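Oiling a plank table top — hardwax or plain oil?
Gridwood Forum > Finishing > Interior timber

saltbush_joinery
Posted 1/19/25
Refinishing a light-coloured kitchen table, long parallel planks, old finish sanded back to bare timber. I have a tin of Dunbar hardwax oil left over from a floor. The other option is a straight tung oil. The table gets daily use. Which one holds up better, and what grit should I stop at?

kerf90
Hardwax. Stop at 120 or the oil won't key in properly. Two thin coats, buff off the excess after each. Straight tung takes weeks to cure and marks easily until it does.

Driduvura
Disagree on the grit. 120 is a floor schedule. On a table top you will see the scratches in raking light, particularly across the grain at the plank ends. I go to 150 and vacuum between grits.

kerf90
The tin says 100 to 120. I follow the tin.

Driduvura
The tin is written for floors. Nobody eats breakfast with their nose a foot from a floor.

ranier_bench
Both will work. Grit matters less than how much you leave on the surface. Most of the sticky tops I get asked to fix were flooded and never wiped back. My own table is planked as well, finished in March with two coats of hardwax, colour hardly shifted. 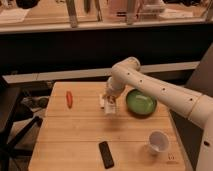 How long should the first coat dry before the second goes on?

Overnight at normal room temperature, longer if the room is cold or damp. If it still feels tacky under a dry cloth, leave it another day.

saltbush_joinery
Thanks. Do I need to do the underside? It has never had anything on it as far as I can tell.

ranier_bench
One coat underneath. It slows moisture movement so both faces behave more alike. Don't fill the gaps between planks with finish — run a folded rag along each joint before it sets.

old_mallee
I'd still use tung. You can patch a worn spot in ten minutes without sanding the whole top. Give it 30 days before you put anything heavy on it.

kerf90
You can spot repair hardwax too. Light abrasion, thin coat, buff. And 30 days without a kitchen table is a hard sell in most houses.

old_mallee
You can, but the sheen rarely matches. I have tried on two tops and could pick the patch from the doorway both times.

Driduvura
Sheen matches fine if it's the same product and you feather the edges. Whichever you pick, lay the used rags flat outside to dry. Oily rags in a heap can self-heat and catch fire.

saltbush_joinery
Going with the Dunbar at 150, one coat under and two on top. Will do a test patch underneath first.

kerf90
120.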